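Gimelthorpe squad update: mid-season conditioning and return-to-play

The first team reconvened in September after the international window. Four players were away with their national sides and reported back on different days, so the first two sessions were run as split groups. Full-squad work resumed at 10 a.m. on the third morning. The notes that follow cover load, availability and the changes to the pressing shape for the next block of fixtures.

Head coach Meriem Zaki has kept the 4-3-3 as the base formation. Out of possession it drops to a 4-5-1, with the wide forwards starting their recovery runs when the ball crosses the halfway line. In the opening fixtures that trigger was set ten yards higher. The gap between the midfield and back lines grew too large in the last half hour of matches, and opponents played through it with a single vertical pass. 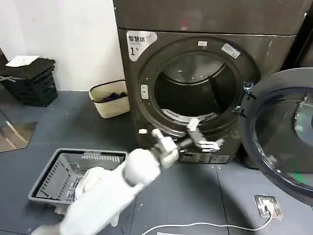
The lower trigger costs the team some high turnovers. In exchange, the holding midfielder covers less ground laterally and the center backs can hold their line on the edge of the center circle. The away match at Grurositz was the first competitive use of the new setting. Gimelthorpe drew 1-1 and conceded from a corner.

Corner defense remains mixed: three players zonal across the six-yard box, five marking, one on the near post and one at the edge of the area. The goal at Grurositz came from the second phase, after the first ball had been cleared to the left channel. The line stepped out unevenly and the left back played the scorer onside by a full stride. Two short blocks per week are now given to stepping out after a first clearance.

Session load is recorded as minutes multiplied by the player's own effort rating on the ten-point scale. Returning internationals are held below their usual weekly total until they have completed two full sessions without symptoms. Travel days are entered as zero load but are flagged, as sleep scores drop after them.

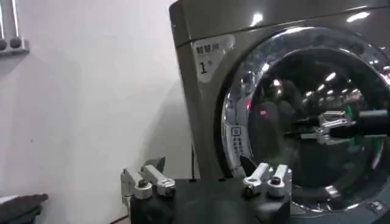

Kit and equipment procedure has been revised for the training ground. Each player is issued two training sets and a numbered mesh bag, and bags go to the laundry room closed. Bibs are handled separately by group. Machines should be entered in the wash log by the number on the label, in the way a washer marked with a large 1 is logged as washer 1, so that a missing item can be traced to a load. GPS vests are not to be placed in the mesh bags. They are returned to the charging case by hand, with the unit removed, before the player leaves the building.

Ouazzani is in the final stage of rehabilitation from a grade two hamstring strain. His top speed on the injured side's test protocol has returned to 95 percent of his preseason value, and he has completed two sessions of unrestricted change of direction. The remaining test is repeated sprinting under fatigue. If it is passed, he joins full contact work and is considered for the bench in the match that follows.

Two other players are on modified programs. One has a calf complaint and is training on alternate days. The other is completing the concussion protocol and has reached non-contact drills. 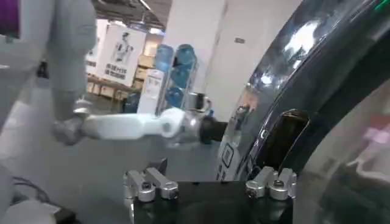

Will Ouazzani start as soon as he is cleared?

He will be limited to a substitute's role for his first two matches, with a ceiling of 30 minutes in the first and 45 in the second. A start will be considered after that if his sprint distance holds up across both appearances.

The goalkeeping group has moved to shorter, more frequent distribution work. The target is the full back on the far side, reached with a driven pass of 40 yards or less. Longer kicks to the center forward are kept for situations in which both full backs are pressed. Completion to the far side has been acceptable in training and poor in matches, mainly on the goalkeeper's weaker foot.

Reader mail on the pressing change was mostly concerned with the wide forwards, and in particular with how much running the deeper shape asks of them on the counter.
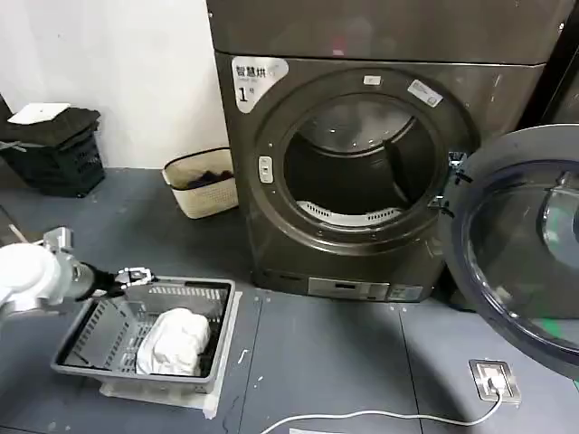 Atari writes that the lower trigger leaves the center forward isolated, and that at Grurositz the nearest support was often thirty yards away when the ball was won. The letter suggests releasing one of the two advanced midfielders early and accepting a bank of four in front of the defense. The coaching staff tested a version of this in the last full-squad session, on the right side only. It will be tried again before the next home match, with the left-sided midfielder holding his position.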